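**Bench colour for a small workshop: light or dark?**

**magpie_shed**
Finally clearing out the back room and I need a new bench top, 700 deep. Harahap in Garkport has the Hellby one in charcoal for $115, and they'll do the pale one for the same money. I like the dark — hides the glue and the coffee rings. Talk me out of it?

**tinlid26**
I'll try! Had a dark top for years and lost every little black screw I ever owned on it. Went pale and I'm never going back.

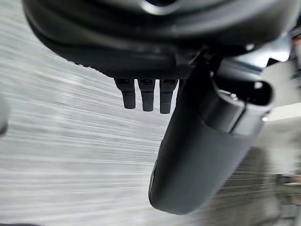
### Replies: colour and finish

**otterbox_jo**
Disagree with tinlid. Pale tops look filthy by lunchtime, and then you're scrubbing when you could be making things. Get the dark one and put a decent lamp over it.

**tinlid26**
A lamp on a dark top just gives you glare, mate. And a bit of grime never hurt anybody.

**magpie_shed**
Is the glare that bad if it's matte? The Hellby one is pretty flat, no shine on the sample.

**quollhouse**
Matte's fine, but it marks if you drag anything heavy over it. I bought a Dular mat in light grey (30 bucks) and just roll it out for the fiddly jobs. Dark bench, light mat, everyone's happy :)

**otterbox_jo**
Okay, that I can live with.

**tinlid26**
Still say pale. Measure your doorway before you pay for either colour, mine had to go in through the window.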